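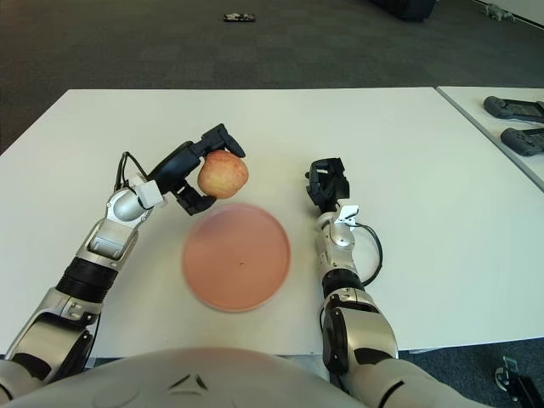
Kitchen and Produce Room Checklist, July round

Hatthorpe Community Kitchen, ground floor

Filled in during the Tuesday walk-through, starting at 7:30 in the morning before the first cooking class. Marks used: OK, FIX (do it this month), WATCH (look again next round). Comments are typed up from the clipboard, so excuse the shorthand.

What a good round this was! Last July the FIX column ran onto a second page. This year it fits in one short list at the bottom.

1. Fruit and vegetable storage

1.1 Apples and pears kept apart from leafy greens: OK
Greens have their own drawer now and the lettuce is lasting so much longer. Please keep this up.

1.2 Bruised or split fruit pulled daily: OK
The sorting habit has really taken hold. Anything soft goes to the sauce pot the same day, anything moldy goes straight in the compost. The Brennan orchard apples came in beautiful shape, hardly a mark on them.

1.3 Crates off the floor by at least six inches: FIX
Two crates of onions were sitting on the tile behind the door. There is room on the bottom rack if the spare stockpots move up.

1.4 Delivery dates written on crates: WATCH
Most have them. The potatoes had a date but the marker had rubbed off to a smudge. Try the grease pencil.

2. Cold storage

2.1 Walk-in at or below 41°F: OK
Read 38 on both thermometers, and they agree with each other for the first time since I started doing this.

2.2 Reach-in door gasket clean and sealing: FIX
The paper test failed at the lower hinge corner, slip of paper slid right out. The gasket is clean, just tired. Part number is on the sticker inside the door.

2.3 Raw meat on lowest shelf, trays underneath: OK

2.4 Temperature log filled in: WATCH
62 entries expected for the two units, 18 of them blank, nearly all on weekend evenings. The pen was missing from its string. I tied on a new one.

3. Washing and prep

3.1 Handwashing sink clear, with soap and towels: OK
Clear! Not a colander in sight.

3.2 Hot water at handwashing sink: OK
Warm within a few seconds of turning the tap.

3.3 Produce rinsed under running water before cutting: OK
Watched a practice session with the teen class and they were terrific at it. One of them scrubbed a melon before I could even ask. No soap on fruit, and they knew that too.

3.4 Cutting boards sorted by color, no deep grooves: FIX
Two green boards are scored badly near the middle. Retire them. The new Geklow boards are in the supply closet, still wrapped.

3.5 Sanitizer bucket strength: OK
Strips matched the color chart on both buckets.

4. Knives and small equipment

4.1 Knives stored on rack or in guards: OK
4.2 Peelers and corers free of rust: WATCH
One corer has a spot starting at the rivet. Dry it by hand, it won't survive another month of air drying.
4.3 Apple slicer blades tight in the ring: OK
4.4 Skendell mixer guard closes fully: OK
Smooth as anything after its cleaning. Whoever got the dried dough out of that hinge, thank you!

5. Floors, exits and fire

5.1 Rear exit opens freely: OK
5.2 Mats flat, no curled corners: FIX
The long one by the dish pit curls up at the east end. Flip it for now, replace it when the order goes in.
5.3 Extinguisher gauge in green, tag current: OK
5.4 Hood filters seated and free of grease drips: OK

FIX list for July

Onion crates onto the bottom rack (1.3)
Gasket for the reach-in (2.2)
Swap two green boards (3.4)
Dish pit mat (5.2)

Initial each line when it's done and leave the sheet on the clipboard by the walk-in. Questions about the gasket go to the front desk, extension 546.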